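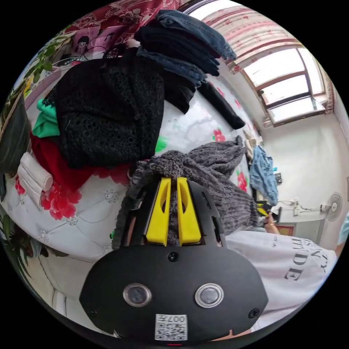 Jeans and knitwear on a quilted bedspread.

Velcombe opens winter clothes collection

Clothing reuse charity Velcombe will collect winter clothes from homes in Clultwood and Clokport throughout May. Jumpers, cardigans and jeans are wanted most. Last year's collection brought in 988 items, which went to the Wattimena shop for sorting and resale.

Households can put out up to 3 bags each. Clothes should be clean and dry, with pockets emptied. Heavy knits are best laid flat on a bed and folded, as hangers pull the shoulders out of shape.
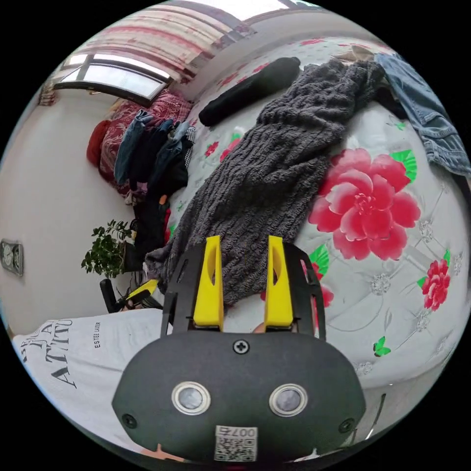
How to book

Collections can be booked at the Wattimena shop or on the Velcombe website. Bags should be outside by 8am. There are 47 streets on the route, and the full list is on display in the shop window.

ENDS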